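Getting to grips with limescale (and the other things that make kitchens grubby in November)

I live in a hard water area, and I do mean hard. When we moved to Radmont I thought the kettle had come with some sort of special lining, and it was only when a flake of it landed in my tea that I realised what I was looking at. Since then I've picked up quite a lot of ways of dealing with it, some from my mum, some from the backs of packets and a fair few from getting it wrong the first time.

The kettle first, then. Citric acid is what I use now, the plain powder you can get from the baking shelf or the hardware shop. Half fill the kettle with cold water, bring it to the boil, switch it off at the wall and then put in two tablespoons. Do it gently! It fizzes up like anything if you tip it all in at once, and I have mopped a worktop more than once. Leave it for 30 minutes, pour it away, rinse three times and boil a fresh lot to throw out. White vinegar works as well, but the whole house smells like a chip shop until bedtime.

Taps are fiddlier. For the crusty bit where the spout meets the sink, I soak a strip of old flannel in lemon juice, wrap it round and hold it on with an elastic band. Overnight is too long for some finishes (I dulled a brass one in our old flat at Cemeditz and never got it back), so I stick to an hour and have another go the next day if it needs it. A wooden cocktail stick gets into the groove round the base. Don't be tempted by a knife.

Coffee things are a whole subject of their own.

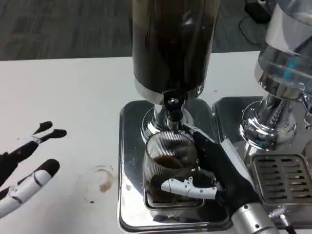

Posted 24 November 2024 in Kitchen — 19 comments

The trouble with coffee is the oil. It goes everywhere the grounds go, and after a few weeks it turns sticky and starts to smell a bit like old crayons. If you have a grinder, unplug it, take out whatever beans are left and brush round the hopper and the spout with a dry pastry brush. I keep one just for this, with a blob of nail varnish on the handle so it doesn't end up in the egg wash. The hopper on mine lifts off and can go in warm soapy water, but check your booklet, and let it dry right through before it goes back on. Never put water anywhere near the burrs.

Chrome shows every fingerprint, as anybody who has some will know. A barely damp microfibre cloth, then a dry one straight after, and you're done. For water spots I put a few drops of vinegar on the damp cloth, wipe, and go over it again with plain water before drying. Scouring pads are out, even the ones that swear they're non-scratch!

For cloudy plastic, such as measuring cups and the water tank off a coffee machine, bicarb paste is very good. Mix it with a little water until it's like toothpaste, rub it round with your fingers, rinse. Coffee stains in mugs come off the same way, and so do tea ones.

Now, the oven door. I put this off until I can't see the roast. Take the racks out and lay them in the bath on an old towel with hot water and a scoop of washing soda, and leave them there while you do the glass. I use the same bicarb paste, spread thickly, left for 50 minutes under a sheet of cling film so it doesn't dry out. Then it's a plastic scraper and a lot of warm water. I had a proper scraper from Kälin that lasted years and I've been cross about losing it ever since. If there's a brown drip between the two panes, look along the top edge of the door for screws, as plenty of them come apart. Take a photo before you undo anything.

A few odds and ends while I'm here. Dishwasher salt needs topping up even if you use the all-in-one tablets, at least with water like ours. The rubber seal on the fridge wants a wipe with soapy water and an old toothbrush, especially in the folds at the bottom. Sponges I wash with the tea towels on a hot cycle, and they get up to four goes before they're demoted to the bathroom.

And please don't mix your cleaners. Vinegar or citric acid with anything containing bleach gives off a nasty gas, so do one job, rinse it well, open the window and leave the other for another day.

Next time I'll be doing the cupboard under the sink — if I can get the door open past all the carrier bags.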